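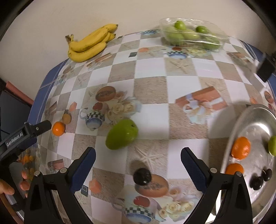

Food Handling and Storage, Unit 7
Whole Fruit at Room Temperature: Sorting and Holding
Handout prepared by Rosalba Melis

1. Scope

This unit covers whole, uncut fruit held on a table or counter before service. Cut fruit is treated in the next unit. Purchasing was covered in February.

2. Terms

Climacteric fruit continues to ripen after harvest. Bananas and mangoes belong to this group. Non-climacteric fruit does not ripen further once picked. Grapes, mandarins and limes belong here; they lose water and eventually decay, but they do not get sweeter.

Ethylene is the gas that triggers ripening in the first group. Bananas give off a fair amount of it as they ripen.

3. Sorting

Sort by group first, then by condition. Mandarins and limes may share a bowl. Grapes may be added for same-day service, placed where heavier fruit will not press on them. Pick up single grapes that have come off the stem and check the stem end for splits before returning them. Discard split grapes.

Keep bananas out of the bowl and away from any fruit you want to hold. Brown speckling on the skin indicates advanced ripeness and is not a defect. Use speckled bananas first.

Skin color is a poor guide with mangoes, as several varieties stay green when ripe. Press lightly near the stem.

4. Containers

A shallow bowl is preferred to a deep one. Stainless steel is easy to wash but gives no cushioning. Clear clamshells protect fruit in transport and let you inspect the sides; the bottom layer still has to be checked by opening the pack and tipping it.

5. Record sheet

Weigh each group at the start and end of the holding period. Sample entry, mandarins: start 1000 g, end 767 g, of which eaten or served 233 g, discarded 0 g. Grapes, start: 338 g. Enter the end weight before washing the bowl.

6. Reading

Hotport course binder, section on produce. Bring the completed record sheet to the next lab.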